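Working with Wood Tabletops: Handout 3
Finishing, Flatness and the Underside

Welcome back! Last session we glued up panels and most of you went home with a slab that was nearly flat, so today we get to the part I look forward to every term: making a top that people want to run their hands over. Bring your panel, a pencil, a straightedge and a dust mask. If you missed the glue-up, there are spare Clemora blanks on the rack by the door.

Checking for flat

Lay the straightedge across the grain, then along it, then corner to corner. Crouch down so your eye is level with the surface and look for light under the edge. Mark the high spots with pencil squiggles and leave the low ones alone. Please don't rush this! A small hump you ignore now will catch every reflection once there's finish on it, and pale woods show it just as much as dark ones do.

Now turn your attention to the edges. The meeting point of top and edge is where a sleeve rubs, where a plate gets knocked, where fingers go first when someone pulls a chair in. Run your thumb along it (slowly, there may be splinters) and feel for spots where the plane skipped.
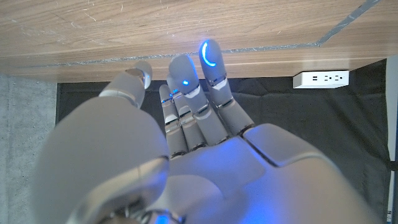 Do we need to put finish on the underside too?
Put the same number of coats on both faces. Wood takes up and gives off moisture through any bare surface, and a top sealed on one side only can cup when the weather changes. The underside doesn't have to be pretty, so a quick sanding is enough before you start.

Sanding

Go with the grain, keep the pad flat and let the paper do the work. Fold a fresh sheet for the edges and round the lower corner as well as the upper one, which most beginners forget. I love this bit, because two light passes can take an edge from scratchy to silky and you feel it happening under your palm.

Wipe off all the dust before the first coat. Then wipe again, including the end grain, where it loves to hide.

Finishing

We'll be using the Balon wiping oil in class. Pour a little on a lint-free cloth, spread it thin, leave it for 40 minutes and buff off whatever is still sitting on the surface. End grain drinks a lot more, so go back to it while you wait! Three coats is our target, with a night between them. Spread used cloths flat outdoors to dry, or drop them in the water-filled metal can by the sink. Never leave them in a heap, as they can heat up and catch fire.

For December

Finish your second and third coats at home, underside included. Read the Trateck sheet on leg brackets and work out where yours will go, remembering that a solid top needs slotted holes so it can move across its width. Drilling depth is the big topic next time, so measure the thickness of your top in several places and write the smallest number on a piece of masking tape stuck underneath.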